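The Window Ledge Is Not a Shelf

5 min read

Every home I have lived in has had one surface where things went to wait. In my parents' house it was the top of the piano. In my first flat it was the microwave. For the past few years it has been the window ledge, and I have come round to the view that a ledge should be treated as a seat first and as storage only when there is no other choice.

I know this is not the popular opinion. Shireen Zwane, who lives two doors down from me in Dudetthorpe, has 27 plant pots on hers and says a ledge without anything on it is a waste of a good ledge. She measured it at 53 inches long and was pleased to find it longer than her bookcase. She has a small home and three children, and I can see why she looks at any flat surface and thinks of what could go on it.

But a ledge by a window has something a bookcase does not have, and that is daylight. If you fill it with boxes, the boxes get the daylight. Covers fade, glue dries out, and after a couple of summers the side of the box that faced the glass is a different colour from the side that faced the room. You also stop opening the window, as there is always something to move first.

A mat changes how people behave. I mean a plain quilted one, the sort you might put on a bed, laid along the length of the ledge. Once it is down, people sit. They put a cup down next to them, they look out at the building opposite, they take off their shoes. A bare ledge gets post and keys. I have tried it both ways, and the mat won within a fortnight.

I don't think a ledge has to be empty. One box in the far corner is fine, and so is one soft toy on top of the box. A child will want something there, and so will most adults if they are truthful. My own rule is that whatever lives on the ledge has to fit in the corner and has to be light enough to lift with one hand. Everything else goes in a basket on a lower level, where it can be as untidy as it likes. 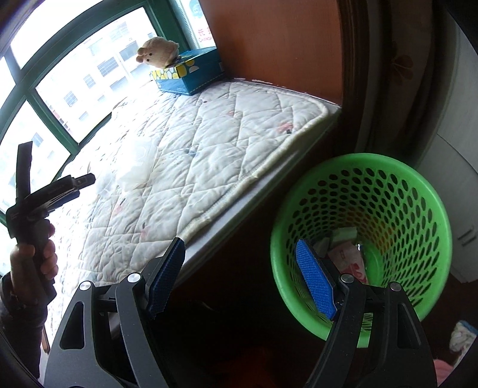
The case for the basket

A plastic basket with holes in it is not a handsome thing, and a bright green one makes no effort to hide. I would still choose it over a lidded box. You can see when it is getting full. Air gets through, so a damp scarf does not turn sour at the bottom. It can be rinsed in the bath.

Sadao Maruyama disagrees with me about this. He bought a set of fabric cubes from Seneviratne, the household shop by the station, and he says they look calmer. They do look calmer. He also lost a library book in one from April until the library wrote to him. Peter, his son, found it under a jumper.

The other thing in favour of a basket is that it has a limit. When mine is full I sort it, and it takes some 30 minutes, most of which goes on deciding about cables. I have never managed to do the same with a cupboard. A cupboard door shuts and the problem is out of sight, and I go and make the tea.

I was sent a leaflet last winter for the Clendska system, a set of stacking trays made to sit on a sill and fill it from end to end. I am sure it is well made. I kept thinking about where a person would sit.

Shireen came round while I was writing this and sat on the mat for the whole of her visit. She says she is not moving the plants.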